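Skolla small storage set (open bins and tray), 4 out of 5

I bought this set back in April, when our snack shelf had got to the point where opening the door meant catching something. We get through a great many instant noodles in this house (two teenagers, and me at eleven at night), and the packets are slippery little things that won't stack for love nor money. I'd already tried a Dritine wire rack, which was lovely to look at and let everything slide straight out of the sides.

What I like best about the Skolla set is how plain it is! The narrow bin is just the right width for packets stood on end, so you can flick through them like records and see which flavour is running low. It takes 25 of ours if you're firm with them, though it's much nicer to use with a bit of slack. It weighs 304 grams on my kitchen scales, so it comes down from a high shelf in one hand without any drama. The wider bin is the roomy one, good for odd shapes, and the tray I was sure I'd never use, but it has become the place for whatever we're having this week.

Now for the grumbles. The narrow bin tips if you fill one end only, and the pale plastic shows curry powder dreadfully. A soak in warm soapy water got most of ours off, but not quite all. I do wish they sold lids as well.

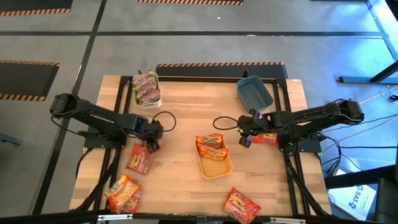
Noodle packets upright in the white bin, two more in the tray, and the teal-blue bin still empty.

There were 832 reviews when I ordered and I must have read almost all the grumpy ones, mostly to do with the colours. Ours have been fine. I'm going to get a second narrow bin for the soup sachets.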